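October, Furnival workshop notebook

8.10 am. Kettle on, tide out, both test pots back on the bench. They came up on the Zandura last night and they smell like it. Door stays open today whatever the weather does.

The big news first: the new escape panels held! Both of them, all four corners, no cracked lugs. After the last lot I was ready to find the panels swinging by one tie, and instead they're sitting there as square as when they went over the side. There's some scuffing on the lower edge where the pot drags across the rail, and a bit of weed packed in behind the hinge on pot B. I've scraped that into a tub in case anybody wants to look at it. Otherwise they could go straight back out.

Now the twine. We tied the panels on with the rot-away cord so that a lost pot opens itself up after a while and stops fishing. Pot A has the Zerance cord, pot B has the plain cotton we had left on the shelf. Same knots, same number of turns, same soak. The cotton has gone furry all over and I can pull strands off it with my fingernails. The Zerance stuff is softer than it was but still has a proper round shape to it. I hung a bucket off an offcut of each and added sand a scoop at a time, and the cotton let go well before the other. Not a surprise, but lovely to see it happen so clearly on the bench. The cotton breaks one yarn at a time with a sort of ticking noise, and then all at once. Sand everywhere. Sweep under the lathe before you use it, please.

What I still don't know is how much of that is the cord and how much is where the pots lay. B was on the rougher ground and will have been knocked about more. Next trip, swap them: cotton on A, Zerance on B, same two spots. It's a dull way to spend a trip but I'd love to have it settled before we cut cord for the whole string.
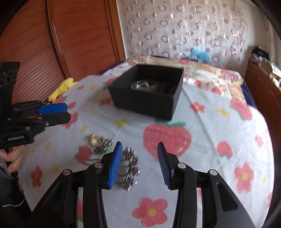
Strawberry bedspread, with the jewellery just past the blue pad.

10.45 am. Tank work. The 200 litre holding tank is finally behaving. The chiller was short-cycling all last week and I had been blaming the thermostat, but the probe had slipped down behind the return pipe and was reading the cold water coming straight off the coil. Moved it to the far end, clipped it to the wall, and the temperature trace has gone from a saw blade to a nearly flat line. So pleased with this. A cable clip! I have put a dab of paint on the wall where the probe should sit, so if you find it anywhere else, put it back and write it in here.

Also changed the filter floss and rinsed the bio balls in tank water (not tap water, we've been through that). Ammonia strip was clean before and after.

Then the part I've been looking forward to, which was running lobsters past the escape gap to see how they use it. We put a spare panel across the middle of the tank with a bit of mackerel on one side and a small one on the other. It went up to the gap, had a good feel round all the edges with its antennae, turned round completely and backed through, tail first, claws folded in last. Then the next one did the same! I had always pictured them marching through head first. If most of them reverse out, the thing that matters is the width across the claws when they're held forward and together, and we have been measuring carapace and nothing else. Worth adding a column. I'd want to watch plenty more before I said so to anyone outside this room, and in the dark as well, with the red lamp, as they were pretty bold for daylight.

A larger one tried the gap, got as far as the first pair of legs and gave up. It then sat in front of the panel for most of my sandwich. Fine by me, that's the panel doing its job.

1.30 pm. Records. Sinon now has everything from the season's measuring sheets, 352 animals. I typed the last of them in over lunch and then went back through looking for silly values. Found a few where the length and the sheet number had been swapped over, easy to spot and fixed against the paper. Found one entry where the sex box says "yes". Left blank.

The length plot is a beauty. There's a clear hump just under landing size and then it drops away sharply, as you'd expect on ground that gets fished hard. But the pots with the wider gap have hardly any of the really small ones in them, and the catch of landable lobsters looks much the same as in the pots with no gap at all. That's the bit the skippers ask about every time. Less sorting on deck, fewer little ones being handled and dropped back over the side, and nothing missing from the box. I don't want to run ahead of it, the gapped pots were not spread evenly along the string and somebody will quite rightly point that out. Even so, I printed it and pinned it over the sink.

One gripe. Sinon won't accept a berried female unless you also fill in the shell hardness, and half the old sheets don't have hardness on them. I've been putting "not recorded" in the notes and choosing the middle value, which I don't like at all. If anyone knows how to make that box optional, do it and leave me a message. Until then, filter those out before you plot hardness against anything.

3.15 pm. Vee-notch tool. Reground the punch, tried it on a strip of cast shell from the bucket and it cuts a lovely clean notch now with no tearing at the edge. The old one was crushing more than cutting. The spring is still too stiff for cold hands in gloves. There's a lighter spring in the drawer under the vice that might do, and it needs its end bent. Will try tomorrow.

Also re-marked the brass gauge. Checked it against the block and it's right, it was only the painted line that had worn off.

To do:
Swap cords on A and B before the Zandura goes out again.
More escape gap runs, red lamp, note head first or tail first each time.
Claw width column on the measuring sheets and in Sinon.
New floss, we're on the last piece.
Ask Zerance whether they do the cord in a thinner size, and what it has been soaked in, if anything.
Hinge pins for the spare panels. The ones in the jar are the wrong metal and will go green.

4.40 pm. Looked in on the tank again before locking up. The trace is still flat, and the mackerel has gone from behind the panel.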